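The Practice Kitchen

Rhona Tosh took the job in July, after the cannery at Brerkeck let its second shift go. The ad said steady hands and kitchen experience. She had both. She had cooked school lunches for 2 years and worked a line in Vostetberg before that, and she figured a person who could run six pans on a Saturday-sized crowd could run one.

The office was over a tire shop. There were five desks, and each one had a screen, a headset most people didn't wear, and a pair of handles on jointed metal stalks. You held the handles and an arm on the screen did what your hands did. The kitchen it moved around in was made of numbers. Nothing in it could burn you.

"You're showing it," said Bednarek, who ran the floor. "You do the thing, it gets written down, and later on the robot has a go. Do it the way you'd want it done."

"How many times?"

"Danero wants 3000 of the saucepan."

She thought he was kidding. He went and got her a chair that went up and down.

The first day was bad. The arm was always a little behind her. She reached for the handle of the pan and knocked the pan off the stove, and the sauce went down the front of the oven and disappeared before it got to the floor, which she found worse than a mess. Bednarek leaned over and pressed a key and everything was back where it had been.

"That one doesn't count," he said.

By lunch she had eleven that counted. By the end of the week she could do that many before her coffee cooled off. The task had a name on the top line of the screen, STIR AND REST. You picked up the utensil, you put it in the pot, you went around until the line turned green, and you laid the utensil down. Then the kitchen blinked and you did it again. Sometimes the pot had moved. Sometimes the counters changed color, or the wall did, so the robot wouldn't get the idea that sauce only happened in a brown room.

At home her husband asked what she had done all day and she said she had stirred. He asked what. She told him she didn't know. It was red.

It started to bother her, the red. In the third week she asked Bednarek what was in the pot.

"Liquid," he said. "Red liquid."

"Is it soup or is it sauce?"

"Does it matter?"

"You don't stir them the same," she said. "Soup you can leave alone. Sauce sticks, so you scrape the bottom. You go into the corners."

He looked at the screen for a while. He was a young man with a degree in something, and she had noticed he ate crackers at his desk for supper. He said the pot didn't have a bottom in the way she meant. The utensil would stop when it got there, but nothing could stick to it.

"Then it's not learning to cook," she said.

"It's learning to stir."

She went back to her desk and did forty more. But she did them as if it were sauce. She put the tip down until the handles pushed back at her, and she went slowly along the edge where the side met the bottom, and then through the middle, and then along the edge again. It took longer. The line turned green well before she was done and she kept going until she would have been satisfied with it at home.

On the chart by the door her numbers went down. The man at the next desk, who was fast, did 157 in one shift. Rhona did ninety. Bednarek took her aside near the water cooler and said that Danero paid by the piece.

"Then they're paying for poor stirring," she said.

"They haven't complained."

"Have they eaten any?"

He said he'd pass it along. She could tell he wouldn't. She kept on with it anyway. She had about 800 left to do and she didn't see the sense in teaching somebody the wrong way, even somebody who wasn't there yet.

She did find she talked to it. Not out loud at first. Down, she would think, now around, now lift and let it drip. Her mother had taught her like that, standing behind her with a hand over her hand on the spoon, and she could still feel how dry and warm the hand was. Her mother never explained anything. She moved your arm until your arm knew. Rhona thought about that a good deal, up there over the tire shop with the air wrenches going underneath. She wondered whose hand was over whose, in this arrangement.

In the fall they ran the first test. Everybody rolled their chairs over to Bednarek's desk. He had taken the handles off and set them on the floor so there wouldn't be any question about it. The kitchen came up, the same one as always, the toaster on the left and the two white counters, and the arm was down low in front of the stove.

"Go ahead," Bednarek said to it, and hit the key.

For a moment it did nothing. Then it went up over the stove, a little shaky, and it missed, and backed off, and came in again. The fast man laughed. Rhona didn't. She had her own hand up in front of her, closed on nothing.

The tip went in. The arm took it around once, quick and shallow, around the top the way the fast man did it, and the line turned green.

It didn't stop. It pushed down until there was no more down to go, and it went along the edge, slowly, and across the middle, and back along the edge.

"It's done," one of them said. "Why's it still going?"

Bednarek scrolled back through something on his other screen. He didn't say anything. He had his crackers in his lap.

"Leave it be," said Rhona. "It's sauce."

The stove with the saucepan on it, and the arm at work over the same stove.

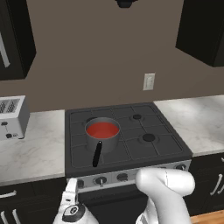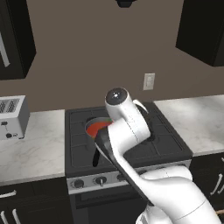

Vol. 8, No. 2 - Page 31

They kept the recording. Bednarek sent it to Danero with a note, and a new order came back for the frying pan, paid by the hour this time. Rhona asked him what was going to be in it.

He said he had put down "food item."

She pulled her chair up and got a pencil out of her bag. "Write eggs," she said. "And then we'll have to talk about the heat."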